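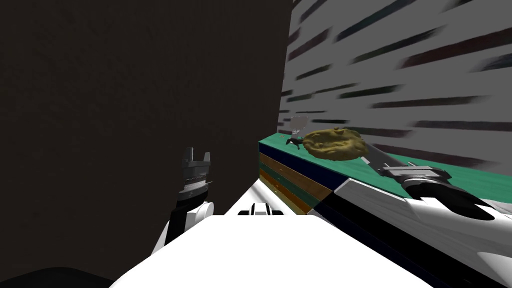
住環境計画論 第6回講義資料
台所の作業面と収納の計画

1. 本講の位置づけ

前回は、住宅における水まわりの配置と給排水経路の関係を扱った。本講では、台所の作業面、すなわち調理台・流し・加熱機器を結ぶ一連の水平面と、それに付随する収納の計画を取り上げる。次回の照明計画は本講の内容を前提とするため、欠席者は配布資料を各自で確認しておくこと。

2. 作業面の高さ

作業面の高さは、使用者の身長に応じて定めるのが原則である。一般には「身長の2分の1に5センチメートルを加えた値」が目安として用いられる。身長160センチメートルの使用者であれば85センチメートルとなる。ただし、この式は立位での包丁作業を想定したものであり、鍋の中を見ながら行う加熱作業ではやや低い面が、洗い作業ではやや高い面が好まれる傾向にある。流しの場合、実際に手を動かす位置は天板面より下、水槽の底に近いところとなるためである。

家族の複数名が台所を使う住宅では、単一の高さで全員の要求を満たすことはできない。設計者は主たる使用者を確認したうえで、補助的な作業台を別の高さで設けるか、踏み台等で調整するかを検討する。車椅子使用者を想定する場合は、天板下に膝の入る空間を確保しなければならず、下部収納の計画と競合する。この点は第4節で改めて述べる。

3. 動線と配列

流し・加熱機器・冷蔵庫の三点を結ぶ三角形は、作業三角形と呼ばれる。三辺の合計が長すぎれば歩行が増え、短すぎれば調理台の幅が不足する。配列の型としては、I型、II型、L型、U型およびアイランド型がある。I型は狭小な住戸に適するが、間口が長くなると移動が直線的に伸びる。L型は三角形を構成しやすい反面、隅部の収納に奥行きの深い死角を生じる。

通路幅は、一人で使用する場合と二人以上で使用する場合とで区別して考える。後者では、作業者の背後を他の者が通過できることに加え、引出しや扉を開いた状態での寸法も確認する必要がある。平面図には必ず開放時の軌跡を破線で記入すること。

4. 収納

収納は、使用頻度と重量に基づいて割り付ける。日常的に用いる器具は腰から目の高さまでの範囲に、重い鍋類は下部の引出しに、使用頻度の低いものは上部に置く。吊戸棚の上段は、踏み台なしでは手の届かない使用者が多い。高齢者の居住を想定する場合、吊戸棚を減らし、その分を背面の収納で補う案も有力である。

膝下空間を設ける計画では、失われる下部収納の量をあらかじめ算定し、代替の位置を示すことが求められる。可動式のワゴンを用いる場合は、使用時と格納時の双方の位置を図示する。

5. 事例

演習で用いるのは、カミムリー集合住宅(Camimley)の標準住戸である。設計者アンドリ・リュエグ(Andri Rüegg)は、改修に際して対象41住戸の台所をI型からL型に改め、隅部には扉を設けず、浅い開放棚を置いた。棚の奥行きを抑えたことで収納量は減少したが、物の出し入れは容易になったと報告されている。平面図および展開図は演習室に備え付けてあり、持ち出しはできない。

6. 課題

上記の標準住戸について、身長の異なる二名の使用者を設定し、作業面の高さと収納の割付けを提案しなさい。提出物は次のとおりとする。
平面図および展開図 各1枚
収納割付表 1枚
説明文 1,000字以内

提出期限は金曜日の17時、提出先は学科事務室とする。期限後の提出は受理しない。図面には学籍番号と氏名を右下に記入すること。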